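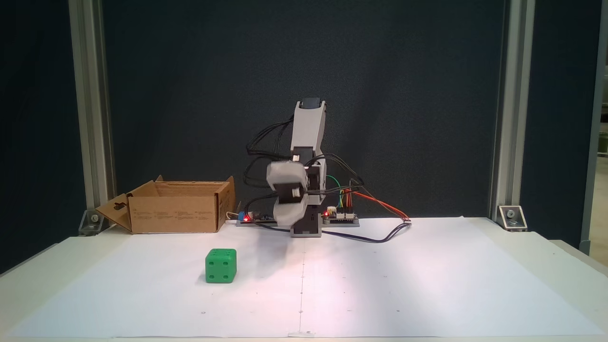
Enikő Pálfi and Attila Fodor
December 28, 2025

## 3. Spacing by Eye

Give a person a blank sheet, a soft pencil, and no ruler, and ask for evenly spaced marks. The results are wonderful to look at! We had expected scatter, and we got it, but the scatter has a shape, and that shape was remarkably steady from one town to the next.

We worked with 35 adults in Grakthorpe and Brilten, most of them quilters, sign painters, or gardeners who lay out beds by hand. Each person was asked to fill sheets with rows of small marks "as even as you would want them for your own work." We gave no target distance. After spoiled and unfinished sheets were set aside, we had roughly 500 to measure, far more than we had hoped for when we started in June.

Two habits stood out at once. People drift: the gap between marks tends to shrink toward the end of a row, as if the hand can already feel the paper running out. And people anchor. Many of them put down a guide of some kind first, usually a center line, and then worked outward from it (compare the layout in Figure 1). The sheets with a center line showed much less drift, even when the line itself was a little off true. Several quilters told us they would never start without one, and after measuring their rows we can see why they feel so strongly about it.

**Figure 1.** Faint pencil marks in five rows, with a thin vertical line through the middle column. 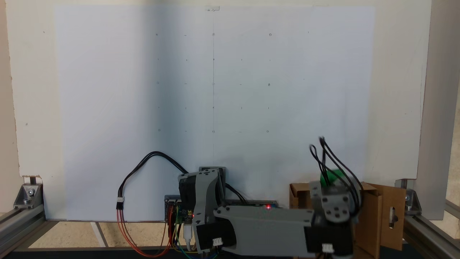

### 3.1 Does the surface matter?

Yes, and more than we guessed. The Brilten group worked twice, once at a table and once standing at a board. At the board, rows sagged slightly toward the writing hand, and gaps got wider near the top of the sheet, where people had to reach. The gardeners hardly changed at all between the two positions. We think this is a lovely result, although with only 4 gardeners in that group we hold it loosely.

Light seems to play a part too. Golob's early notes on shop lettering mention that painters leave wider gaps on the shaded side of a sign, and our own sheets lean the same way. 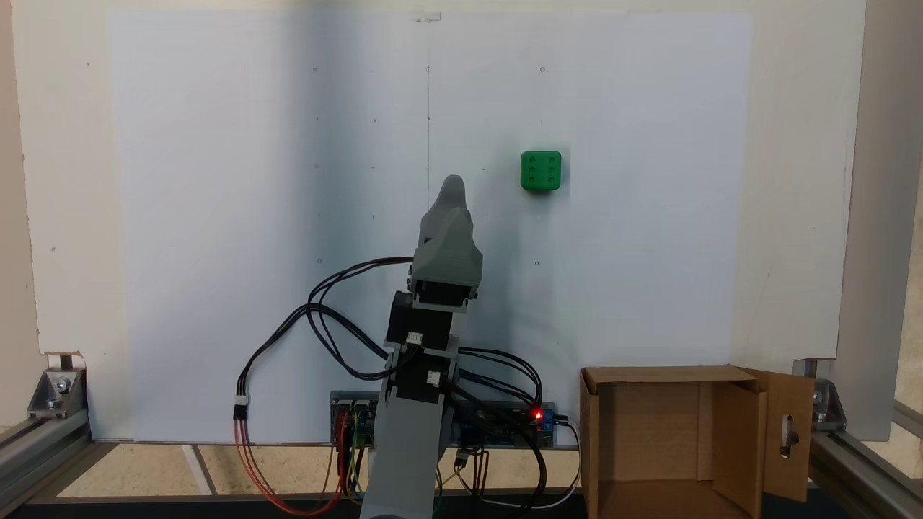 The effect is small, and it fades when people are allowed to step back and look before going on. Stepping back is cheap and quick, and nearly every sign painter did it without being told. Among the quilters it was rare, perhaps because they are used to judging spacing with their fingers on the cloth.

For the closer analysis we took a subset of 1295 gaps from the Numcombe pilot, where the same people came back for a second session. Their drift was so consistent that we could often match a person's two sheets from the gaps alone. Section 4 takes up that matching task in detail, along with the harder question of whether drift can be trained away.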